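Talk notes: Sorting the Small Stuff
Gornville Library, community room, 28/05/2025
Speaker: Yareli Hinojosa

Slide 1. Title
Say hello, thank Nokuthula Hlongwane for the booking and for the tables. Talk is 25 minutes, then questions. Handout is on the chair by the door.

Slide 2. Who I am
I run the sorting days at Mudano. We take in household odds and ends, mostly from people who are moving or clearing a parent's place. Last year we handled nearly 2000 boxes. Most of what I know comes from opening them.

Slide 3. What a mixed box is
Every home has one. It starts as a place to put one thing for now. Then packaging goes in, then a toy, then something that needs a battery. After a few months people stop looking inside and start moving the box from room to room.
Ask for hands: who has one at home?

Slide 4. The Prevville house
Three bedrooms, 70 boxes, 17 of them mixed. The mixed ones took longer than all the others put together. Pause here, people like this one.

Slide 5. Before you start
Clear a table. Work at table height, not on the floor. Have a trash bag, a recycling bag and a tray for things you are keeping. Phone in another room.
One box at a time. Don't open the second until the first is finished.

Slide 6. Order of work
Packaging out first. Plastic wrap takes up a lot of space and hides what is under it. Feel through it before it goes in the bag, small parts get caught in the folds.
Next, anything soft. Then flat things, which tend to be leaning against the side.
Last, whatever is still in clear bags. Leave the bags closed until you have a place for what's in them.

Slide 7. The box itself
An old carton with the flaps gone is fine for sorting. It is easier to reach into. It is no good for storage, because it won't close and you can't stack on it.
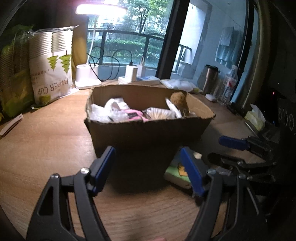 When the box is empty, decide about it right away. If it stays on the table it will fill up again. At Dlamini Street we flatten ours before lunch and nobody has missed one yet.

Slide 8. Things you can't decide on
Put them in one bag, write the month on it. I use December. If the bag is still closed by then, it goes to donation.
Don't read out the whole list, it's on the handout.

Slide 9. Questions
Usual ones: cables, greeting cards, kids' drawings. For drawings, let the child pick.
Chairs back against the wall by 8:30.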